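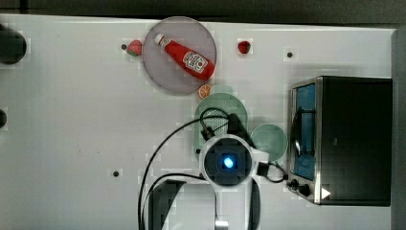 Minutes of the Shared Kitchen Meeting, Trenthorpe House, September

The meeting opened at 5 in the afternoon, a few minutes behind because the tea was still brewing, and thank you to everyone who squeezed in along the window side. The minutes of the last meeting were read and agreed, with one spelling put right (it is Skutanus, with a k).

1. The white table
We had a good long talk about the table, which was fair enough given how much lands on it! Food, plates and the toaster oven all share the one top, and people would like a clearer stretch for cutting and serving. Agreed that the toaster oven stays at the side. Agreed too that the ketchup should stand upright on the condiment shelf and leave the big round plate for food.

2. Fruit
Strawberries and cut orange are very welcome and we hope they keep coming. It was asked that they go onto a plate, and the small light green one was suggested and warmly supported. Any orange slices left at the end of the day go in the compost pail.

3. Plates and trays
The light green oval tray with the little holes in the middle is a favorite for rinsed berries, and a second one would be lovely. Saner has one in its fall catalog. To be looked into before next time.

4. Toaster oven
Crumbs, again. The Chiang room will take the first turn at wiping it out, then Skutanus, and so on down the hall. Please keep toast to 400 degrees or under, and let the door cool before you wipe the glass.

5. Money
There is $60 in the kitchen jar. It was agreed to spend up to half of it on dishcloths and a new sponge holder, and to hold the rest over for the holiday supper, which we will talk about properly next month when more of us can stay.

The meeting closed a little after 6, and the leftover shortbread went home with whoever wanted it.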